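Haugland Gripper Club

The Haugland Gripper Club is a student robotics project in Prustthorpe, where members learn to teach robots everyday chores by doing the chores themselves first, with hand-held grippers.
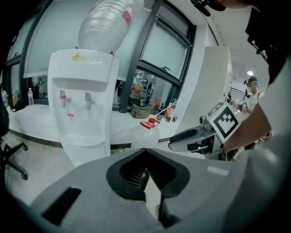

Vilgot Brekke remarked in the club newsletter of 3 Sep 2021 that he had expected to spend his first term writing code, and that he learned far more from trying to pick up a bottle with two stiff fingers and thinking hard about how his own hand would have done it.

The club grew out of an after-school class called Ruletti, which began with 8 students and a good deal of borrowed furniture, and it has kept much of that easygoing spirit (newcomers are welcome at any point in the year, and always have been). Members work in pairs or small groups, each person holding a gripper that carries a printed marker board, and they practice ordinary jobs such as moving bottles, opening bags and tidying a shelf.

Every recorded try is called a "run." The club set itself a goal of 2,000 runs for its first year and finished with 2,260, a result that is still fondly brought up at meetings! Runs are sorted by the students, who argue cheerfully over which ones are smooth enough to keep.

In November the club holds the Sindari, a friendly contest in which a robot arm trained on the members' runs tries the same chores in front of families and friends. Frøydis Hägglund wrote the first set of rules, and they have been changed only a little, mostly to allow more time for pouring.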